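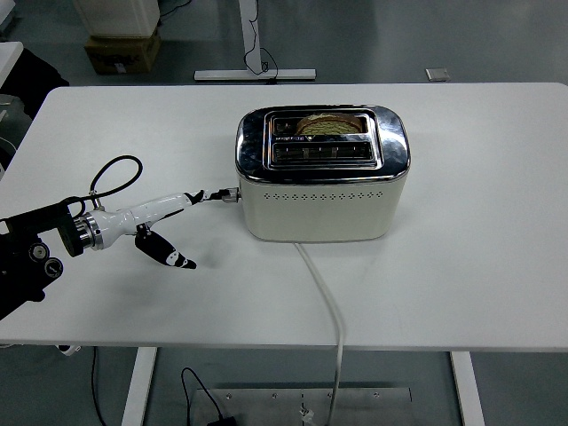 Field notes / Visits

Griradberg, toaster bench, 2025-08-01

Typing this on the train back so excuse the mess. Went out to see the Deklow people at their Griradberg site, mainly for the collection floor. Matěj Brabec met me at the door, no slides, straight upstairs. Good.

First stop was the toaster task. White table, two-slot toaster, chrome on top and cream underneath, one slice in the rear slot. Arm comes in from the left and goes for the fitting on that side. Sounds like nothing. They have 611 episodes of it and want more. Matěj's target for the first training run was 300, they passed that in July and the policy still fumbled the approach, so they kept going.

The chrome is a pain apparently. It mirrors the whole room, so every time someone moves a lamp the toaster looks like a differnt toaster. Matěj likes that. Wants the model to see ugly reflections early. I asked why not just tape over it and got a look.

Operators work in pairs, one driving, one labeling. Swap after each block. Rosalie Eder does most of the driving on this bench and let me watch over her shoulder for a good while. Things I scribbled down:

- start pose gets changed every episode, by hand, no script
- failed tries are kept and tagged, 122 so far
- slow is fine, hesitating is not. Rosalie throws out her own episodes if she dithers near the part
- fingers open before the last stretch, wide, then close in. She is strict on this one

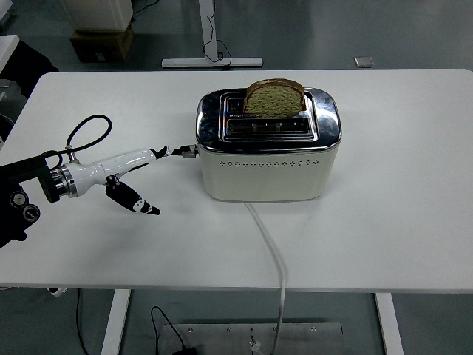 Labeling and the Plolness tool

Labels go into Plolness, their in-house thing. Start, approach, contact, release, end. Five marks and a free text box. Most of the text boxes are blank, which Matěj grumbled about. 2 labelers disagree on where "approach" stops and you can see it in the timings. Same problem we had on Laur last year, we never really fixed it either.

Asked about sharing the toaster set. Maybe, once the contact marks are redone. He'll write in August. Need to send him our label sheet before than, and ask Rosalie for her start pose list.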